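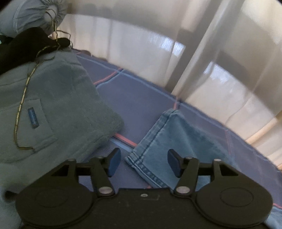 Chapter 4
Clothes, Cloth and the Household Budget

Most of us get dressed in the morning without giving a thought to how our clothes came to be ours, and I should like to spend this chapter putting that right (it will take us a good way from the wardrobe, I warn you, but we shall come back to it in the end). In Chapter 3 we looked at food, which a family must buy again and again. Clothing is a different sort of spending altogether. A coat may last ten winters, or it may be outgrown by November, and a household has to make some kind of guess about which it will be.

Economists call things of this sort semi-durable goods. It's an ugly name, but a useful one, and you will meet it again when we come to bedding and curtains in section 4.5.
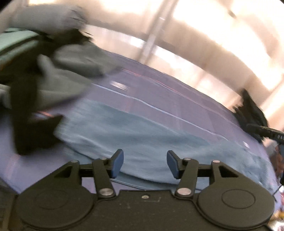 Joar Sjögren remembers that in Karevthorpe a pair of trousers was never thrown out until it had been patched at both knees and handed down at least once, and that his grandmother kept the buttons even then. You may have heard something very like it at home! Habits such as these rarely show up in the figures, yet they make a real difference to what a family needs to spend.

4.1 The cost of wearing something

Suppose a jacket costs 2044 shillings and is worn on 412 days before it gives out. Divide the first number by the second and you will find that each day's wear has cost a little under five shillings. Now suppose a cheaper jacket costs 2000 shillings but lasts only half as long. The saving at the till was small, and the cost of a day's wear has very nearly doubled. Keep this sum by you, as we shall use it again in Exercise 13. 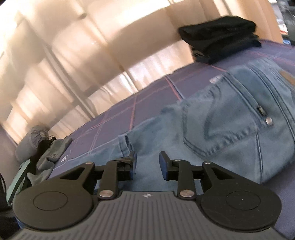 Muthoni Gachanja

The sum leaves a good deal out, of course. It takes no account of soap, water, thread, or the hour somebody spends at the ironing board on a Wednesday evening, and it assumes that the buyer had the money for the dearer jacket in the first place. Many families don't. They buy what they can afford this month and pay more over the years, and it would be quite wrong to call them careless for it. We shall take up this question properly in section 4.2, beginning with the second-hand stalls at Mrema market.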